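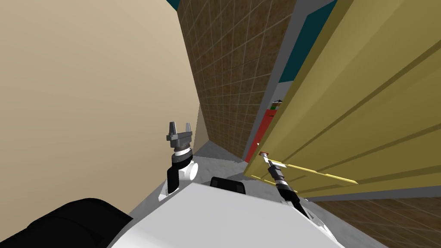 Minutes, Door Opening Working Meeting, July
Pisora project, started 2:10 in the afternoon, small meeting room

I'm taking notes again, so these come with my opinions mixed in. Shout if I got something wrong and I'll fix it before they go on the shared page.

1. Last meeting's minutes
Approved with one fix. I had written that the Pukine scenes were done. They were not done. The layouts were done and the door hinges were still swinging like saloon doors. They've got proper friction now.

2. Door results in simulation
This took up most of the hour, and I was happy to let it! The new policy got through 980 of 1000 evaluation episodes in the training layouts. The old one, with the same arms and the same starting poses, was stuck at 63 out of every hundred for most of the spring, so you can imagine the mood in the room. We watched a handful of episodes from the robot's own view on the big screen, and we stopped on one where the right gripper is closed on the yellow lever close to the pivot end, with the olive door standing open and the left gripper open and empty on the other side.

That grasp started a long argument. Close to the pivot you get less leverage, and on a stiff lever that could hurt us. The case for leaving it alone is that the policy seems to like it there, and the gripper has less of an arc to follow while the lever turns. I was on the "leave it alone" side going in and I'm less sure now. We agreed to log the grasp point along the lever for every episode and plot it against success before anyone touches the reward.

The left arm came up too. At the moment it gets no reward for anything it does during the door task, and it mostly stays up out of the way. One suggestion was to have it brace the door once the gap is wide enough. Nice idea, but I'd like it to wait until the one-arm version holds up somewhere outside our own scenes.

3. Unseen layouts
Less fun. We ran 200 episodes in the held-out Pukine layouts and the numbers dropped a lot. I'm not putting the figure in here until the rerun is finished, because part of that batch was using the old hinge settings (my mistake, sorry, I pointed it at the wrong folder). What we can say is that the failures bunch up in narrow hallways, where the base has hardly any room to back up while the door comes toward it. The arm does its part, the door starts moving, and then the base dithers.

Two things to try, in this order:
Randomize hallway width during training, which we somehow never did. We randomized tile color, for goodness' sake.
Let the base and arm commands come out at the same rate. Right now the base updates slower and it shows.

4. Camera tilt
Quick one. The head camera is pitched and rolled at random in training, and the question was whether we're overdoing it. Some of the views lean so much that I get a little seasick watching the playback. The policy doesn't seem to mind. We'll do one run with half the tilt range and compare. If there's no difference we keep the wide range, which should help when the real mount gets bumped.

5. Chaudhary baseline
The Chaudhary baseline is finally running in our simulator. It needed its own gripper offsets, and for two days it was grabbing the air just in front of every handle – very politely, every single time. Fixed now. It gets the same 1000 episodes as ours, same seeds, no special treatment in either direction. I'd like that table in the draft before we write a word of the discussion section.

6. Briltanard
Briltanard asked for an update on transfer to hardware. We're going to send the simulation numbers along with the unseen layout numbers once they're clean, both in the same message. I'll draft it.

To do before next time
Grasp point logging on, all runs
Rerun the 200 held-out episodes with the right hinge settings (me)
Hallway width randomization
Half-tilt comparison run
Full baseline evaluation
Draft note to Briltanard (me again)

Wrapped up at 3:25. Same room next time, and the projector cable is in the top drawer.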